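Urnetetti workshop notebook
Entry: session timeouts and the refresh token problem
Divya Venkataraman
November
4 min read

Continuing from the last entry. Hertta asked me to write down what we know before we change more settings, so I do it now while the logs are still open in front of me.

The complaint is the same as before. People who use the Kumsa booking tool are sent back to the login page in the middle of their work. They type a long form, press save, and the form is gone. It does not happen to everyone and I could not make it happen on my own account until this morning.

What we have: Kumsa does not keep passwords itself. It sends the person to Piltach, our login server, and gets back an access token and a refresh token. The access token lives for 90 minutes. When it is near its end, Kumsa should use the refresh token to ask for a new pair, and the person should notice nothing.

In October we switched on rotation, so each refresh token can be used only once. If the same one arrives again, Piltach thinks it was stolen and cancels the whole session. I still think this was the right decision, but we did not test it with two tabs open.

09:40. Opened Kumsa in 2 tabs with my own account. Set the token life very short on the test server so I do not wait. Both tabs noticed the expiry almost together and both sent the same refresh token. First one got a new pair. Second one was refused, and then the first tab also lost its session. So this is our bug, or at least one of them.

10:15. Repeated with one tab only. No logout. Repeated with two tabs again, logout every time except once. I do not understand the exception. Perhaps one tab was asleep in the background.

11:00. Counted in the live log. For the past month there are 1575 refused refresh requests with the reason "already used". Around 1000 of them come within a few seconds after a good request from the same browser. These I believe are our tabs. The rest I cannot explain yet, and I do not want to call them harmless only because the others are.

Hertta thinks part of the rest comes from Kekberg, the old mobile client. It tries again when the network is slow, and it does not check if the first answer is on the way. She looked in the code and the retry is there, with no waiting between attempts. We need to fix this on the client side in any case.

Options we talked about over lunch:

- A short grace period on the server, where the old refresh token is still accepted for a few seconds. Easy to do. It makes the theft check weaker, and Hertta does not like it.
- A lock in the browser so only one tab does the refresh and the others wait for the result. More work, but the server rule stays strict.
- Move the tokens out of the browser completely and keep them on the Kumsa server, with a normal cookie for the person. I prefer this for next year. It is too big for now.

We agreed on the lock. I start with the test server. Hertta takes the Kekberg retry.

Also to remember: the error page says "Your password has expired", which is wrong and makes people change their password for no reason. Please somebody help me find where this text lives, I searched in both repositories.

16:20. First version of the lock works with two tabs. If the tab that holds the lock is closed at the wrong moment, the other one waits forever. Needs a time limit. Stopping here.

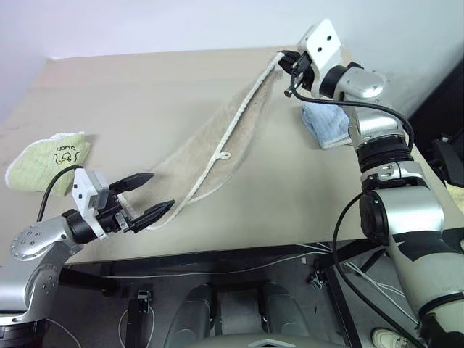

Recent entries

- Moving the Piltach signing keys without logging everybody out
- Why the Kumsa test accounts had admin rights
- Notes on clock drift between the login servers
- Kekberg: list of old login calls to remove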